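ホーム　サービス　施工エリア　お知らせ　採用情報　お問い合わせ

Koveo、プールの水漏れ調査サービス「Gerura」を11月より開始
水を抜かずに調べます。バストス全域が対象です

プールの保守管理を手がけるKoveo(本社：バストス、代表：エジバルド・ビテンクール Edivaldo Bittencourt)は、戸建て住宅および小規模宿泊施設のプールを対象とした水漏れ調査サービス「Gerura(ジェルラ)」を11月に開始します。社内で温めてきた企画がようやく形になり、スタッフ一同とてもわくわくしています。

■ 開始の背景

当社には日々の清掃や水質管理のご依頼に混じって、「足しても足しても水位が下がる」というご相談が寄せられてきました。これまでは、まず水を全部抜き、空になった槽の内側を目で追っていくやり方が中心でした。水を抜けば当然ながらまた張らなければなりませんし、薬剤の調整も一からやり直しです。しかも、槽が空になると水圧がかからないため、漏れている箇所がかえって見つけにくくなる場合もあります。

もっとよい手順があるはずだと、現場のスタッフが営業の合間をぬって試行錯誤を重ねてきました。試験運用ではお客さまのご協力をいただき、112か所のプールを調べさせていただきました。快く門を開けてくださった皆さま、本当にありがとうございました！

■ サービスの内容

Geruraは4つの工程で進みます。

1. 聞き取りと蒸発量の確認
水面の低下には蒸発も含まれます。水を入れた容器をプールの階段に置き、容器の中と外の水位の下がり方を一晩比べます。差がなければ漏れの疑いは薄く、その時点で調査を終了します(以降の費用はいただきません)。

2. 配管の加圧試験
吸込口と吐出口を栓でふさぎ、系統ごとに圧力をかけて保持できるかを見ます。使用する測定器具一式は「Tornura(トルヌラ)」と名づけた当社の自社製セットで、口径の違う栓をひとつのケースにまとめました。以前は車と現場を何度も往復していたので、担当者がいちばん喜んでいるのはこのケースかもしれません。

3. 染色液による確認
照明器具のまわり、スキマーの継ぎ目、主排水口、タイル目地のひびなど、漏れの起きやすい箇所に少量の染色液を流し、吸い込まれる動きがないかを水中で確かめます。循環ポンプを止め、水面が静かになってから始めます。風の強い日は日程を変更させていただくことがあります。

4. 報告書のお渡し
調査箇所ごとの結果、圧力の記録、補修の優先順位をまとめた報告書をお渡しします。補修を当社にご依頼いただくかどうかは自由です。お付き合いのある工事店さまにそのままお見せいただける書式にしました。
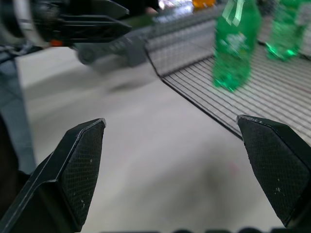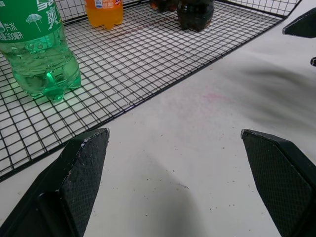

調査のあいだ、プールの水は抜かなければなりませんか。

水は張ったままでかまいません。通常の運転水位まで満たした状態でお待ちください。調査中はポンプを止めるため、その間の遊泳はお控えいただきます。ひびの補修など、調査後の工事の内容によっては水位を下げることがありますが、その場合は事前に範囲と日程をご相談します。

■ 代表コメント

代表のエジバルド・ビテンクールは次のように述べています。

「子どものころ、祖父の家のプールがいつも少しだけ減っていました。大人たちは毎朝ホースで水を足して、それで済ませていたんです。あとになって、照明の裏の小さなすき間が原因だったと聞きました。手のひらに隠れるくらいのすき間です。あの朝の水音をいまでも覚えています。水漏れの調査は地味な仕事ですが、原因の場所がわかった瞬間は何度経験しても胸が躍りますし、横で見ているお客さまが声を上げることもよくあります。試験運用では、私も水に入って染色液の注射器を握りました。スタッフからは手つきが遅いと言われましたが、11月からも時間の許すかぎり現場に出るつもりです」

■ 試験運用でわかったこと

漏れの場所として目立ったのは、槽の本体よりも、異なる材料が接する部分でした。コンクリートと樹脂製スキマーの境目、照明器具の電線管の口、吐出口の金具まわりなどです。こうした箇所は日ごろの清掃でも目が届きますので、当社の定期清掃の点検表にもこのたび項目を加えました。定期清掃をご契約中のお客さまには、次回の訪問時に担当者から新しい点検表をお見せします。

一方で、調べてみたら漏れではなかった、という例もありました。逆洗のあとにバルブが戻りきっておらず、排水側に水が流れ続けていたものです。バルブの向きを直すだけで済み、お客さまと一緒に思わず笑ってしまいました。水位が気になる方は、まず排水ホースの先が濡れ続けていないかをご覧になってみてください。

■ 対応できるプール

コンクリート製、タイル張り、ビニールライナー、FRP製の各プールに対応します。地上設置型の組み立て式プール、および競技用の大型プールは、現在のところ対象外です。ジャグジーが一体になっている場合は配管の系統が増えるため、お申し込みの際にお知らせください。図面が残っていればたいへん助かりますが、なくても調査は可能です。

■ 受付と体制

調査は当社で所定の研修を終えた8名の担当者が行います。研修では、本社裏の訓練用プールにわざと漏れをつくり、場所を知らされていない担当者が探し当てるまで続けます。出題する側も年々意地が悪くなり、なかなか白熱する時間です。

開始を記念して、先着100件のお申し込みには、調査後の再確認訪問を無料でお付けします。補修を他社さまで行われた場合も対象となりますので、工事が終わりましたらお気軽にご連絡ください。

お申し込みは、当社ウェブサイトの「お問い合わせ」内にある専用フォーム、またはバストス本社の窓口で承ります。フォームには、プールのおおよその大きさ、仕上げの種類、水位の低下に気づいた時期をご記入ください。訪問の日時は、担当者から折り返しご案内します。

■ 会社概要

社名：Koveo
所在地：バストス
代表：エジバルド・ビテンクール
事業内容：プールの清掃、水質管理、ろ過設備の点検・交換、水漏れ調査

■ 本件に関するお問い合わせ

Koveo 広報担当(ウェブサイトのお問い合わせフォームよりご連絡ください)
訓練用プールでの調査実演の取材も受け付けています。見学をご希望の報道関係の方は、フォームの件名に「Gerura取材」とご記入ください。

シェア 112　コメント 4

前の記事　次の記事　お知らせ一覧　ページの先頭へ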